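Section 3: First oiling and re-oiling

If you skipped Section 2 (washing and drying), please go back and do it. I know, I skip things too, but oil over a damp tray is a mess I've had to clean up more than once. The steps below are for the Plavura kit: the bottle of oil, the tin of Henus wax, the Drulby pads and the folded Sowah cloth at the bottom of the box. They work for trays, boards, spoons, salad servers and pretty much anything wooden that goes near food and isn't varnished. 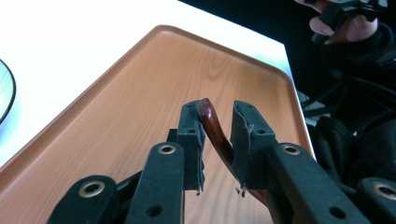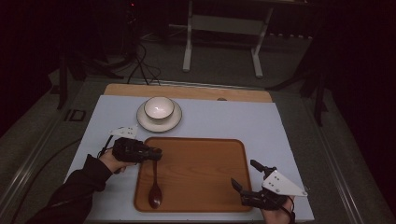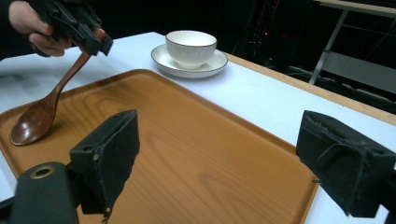
Serving tray in the second and third pictures; the second also has a dark brown wooden spoon lying in the tray.

Before you start

You'll want an old towel on the table, decent light, and an open window if you don't like the smell of oil (I do, my family doesn't). Give yourself an evening. The hands-on part is short but there's waiting in the middle, and it's no good starting just before dinner when you need the tray.

Check whether the piece already has a hard finish on it. Put a drop of water on the underside and leave it for a bit. If the wood darkens under the drop, it'll take oil. If the water just sits there in a bead, it could be varnish, or lacquer, or a good oil finish that doesn't need you yet. Try again with a drop on a scratched or worn spot. Still nothing? Leave it alone and go oil something else.

CAUTION: Lacquered pieces don't want this kit at all. The oil can't soak in, so it stays on top and goes gummy, and the pads will scratch the shine right off. Soft cloth, mild soap, done.

3.1 Smoothing

1. Feel the whole piece with your fingertips, edges included. You're hunting for fuzz, the raised, slightly hairy grain you get after washing.

2. Wipe it with a barely damp cloth and let it dry completely. This brings up any fuzz that was going to come up later anyway.

3. Take the coarser Drulby pad and go along the grain. Light pressure! Let the pad do the work. On trays, do the flat part first and then the inside of the rim, where you'll need to fold the pad over.

4. Switch to the fine pad, the one marked 2,000, and do the same again. It'll feel like you're doing nothing. Keep going until the surface feels even under your hand.

5. Brush the dust off with something dry. I use a pastry brush that has been retired from pastry.

Note: Spoons get the fuzziest of anything because they spend their lives in hot soup. Spend your time on the bowl of the spoon and the last inch of handle. The middle is usually fine.

Note: If there's a deep scratch, don't dig at that one spot or you'll end up with a dip. Feather out wide around it, or do what Manaia Pomare does with her bread board and just let it have scratches.

3.2 Oiling

6. Shake the bottle. If it's been sitting in a cold pantry, stand it in a mug of warm water (not boiling) until it pours easily.

7. Fold the Sowah cloth into a pad and put a small puddle of oil on it. Oil goes on the cloth first, then on the wood. I used to pour straight onto the board and always got one dark patch right in the center.

8. Rub it in, with the grain, until the whole surface looks evenly wet. Do the underside too. Yes, really, the underside! Wood that's oiled on one face only can pull itself into a curve, and then your tray rocks on the table forever.

9. Pay attention to end grain, meaning the short ends of a board or the tip of a handle. It drinks far more than the flat parts. Go back over it as often as it keeps going dull.

10. Leave it for 40 minutes. Prop it on its edge if you can, or on a couple of jar lids so air gets underneath.

11. Wipe off everything that hasn't soaked in, with a dry part of the cloth. Then turn the cloth and wipe again. It should feel smooth and not tacky.

12. Let it sit overnight, then repeat steps 7 to 11. New or very dry pieces get 2 coats. Something you're only topping up gets one.

CAUTION: Oily cloths can heat up by themselves and catch fire when they're wadded up, and the oil in this kit is a drying oil, so take this seriously. Spread the used cloth out flat, outdoors, in a single layer, away from anything that burns, until it has gone completely dry and stiff. Or drop it in a metal can of water with a lid on. Don't ball it up and don't put it in the kitchen trash or the dryer. I read this part out loud to my kids and I'm reading it out loud to you.

CAUTION: The oil is pressed from nuts. If anybody at your table has a nut allergy, don't use it on anything they'll eat from. Use a food-safe mineral oil from the drugstore and follow its own label.

3.3 Curing

13. Put the piece somewhere dry with moving air and leave it for 7 days. Don't wash it, don't stack it, don't serve anything on it. A bookshelf is good. The top of the fridge is all right if it isn't greasy up there.

14. Touch it at the end of the week. If it's dry and doesn't smell strongly, you can go on to the wax. If it's still sticky, see Troubleshooting.

Note: In January, with the heating on and the air bone dry, thin pieces can crack if you park them by a radiator. Keep them on an inside wall.

3.4 Waxing (optional, but I like it)

15. Scoop out a bit of Henus wax the size of a pea. For a big tray you'll want several peas. Warm it between your fingers first.

16. Rub it on in small circles, then leave it until it looks hazy.

17. Buff with a clean cotton cloth. An old T-shirt is better than anything you can buy. Keep buffing after you think you're finished, because there's a point where the cloth starts to slide and the surface goes soft and silky, and it's the most satisfying minute in the whole job.

Don't wax spoons you stir hot food with. It melts off into the pot. It won't hurt you but it makes a film on your tea-colored broth, ask me how I know.

Troubleshooting

Sticky after a week. Too much oil left on the surface. Put a little fresh oil on a cloth, rub over the sticky spots to loosen them, wipe hard with a dry one and wait again. Bad cases need the coarser pad and another go from step 3.

White rings. Heat or water under a cup. Try rubbing oil into the ring and leaving it overnight. That worked on Kavinda Sheikh's tray and did nothing whatsoever on mine, which needed sanding.

Blotchy color. Usually old soap in the wood, or a greasy fingerprint. A second coat evens most of it out. Darker patches on end grain are normal.

Smells like paint or crayons. The oil is old. Throw it out (liquid oil goes to your local hazardous waste drop-off, please, not down the sink) and start a new bottle.

Fuzz came back after the first wash. Very common with softer woods. One pass with the fine pad and a thin coat of oil.

When to do it again

Go by looks. When the wood seems pale and chalky, or the water drop soaks straight in, it's time. My cutting board gets it a lot more often than the serving tray, which mostly carries tea. Top-ups don't need the coarse pad, so start at step 4.

Refills for the cloth and both pads are listed in Section 6. The wax tin keeps for ages with the lid on.

Section revised 12 October 2024. Step 12 was reworded after Iresha Gazi wrote to ask whether "repeat" included the overnight wait. It does for the first coat, and after the second one you go straight on to curing.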